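In Praise of the Big Plain Window

I have lived in nine apartments and worked in more offices than I care to list, and if you asked me to rank them I would do it by their windows. Kitchens can be fixed. Carpet can be covered with a rug. A mean little window stays mean forever, and you will feel it every afternoon from September on.

What I want to argue for is the big, plain window with a dark frame, the kind you see on newer buildings and that a lot of people (my friend Sarahí Robles among them) find cold. She likes white wood, small panes, a deep sill with a geranium on it. I like all that too, in a picture book! But stand in a room with white frames on a bright day and the frames glare right along with the sky, and you end up looking at the window. A dark frame steps back. Your eye goes straight past it to whatever is growing outside.
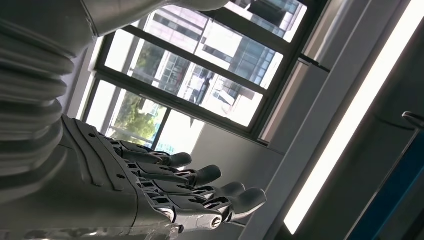 Trees are the best thing a window can have in it, and I'd trade a skyline for them any day of the week. A skyline looks the same at breakfast as it did last night, more or less, but leaves are always up to something. They also do wonders for the light, which comes in softened and a bit green and moves around on the wall. Look at how the dark gray mullions sit against the foliage: they divide the glass into panes, so you get the pleasure of a divided window, and still the green is what you notice first. There's even a thin line like a railing low down in one pane, and it doesn't bother me a bit. I like a line across a view. It gives the leaves something to be messy against.

Dale Bouchard, who put in windows for most of his working life, once told me that people spend 2000 dollars on a sofa and then push it up against the best light in the house so that everyone sits with their back to it. I went home and moved mine that same night, and scraped the floor doing it. Worth it! I read more now. I know when the wind is up before I've put my shoes on.

The usual complaint is heat, and I'll grant that a big pane can cook a room in summer. Hang a blind. Better yet, plant something tall outside and wait, if you have the ground and the patience for it. The other complaint is cleaning, and there I have no defense except that I do mine 2 times a year, badly, with newspaper, and the trees look fine through the streaks.

So if you're choosing a place this year, go and stand at the window before you open a single cupboard. Stay there long enough to get bored. If you aren't bored after five minutes, ask what the rent is.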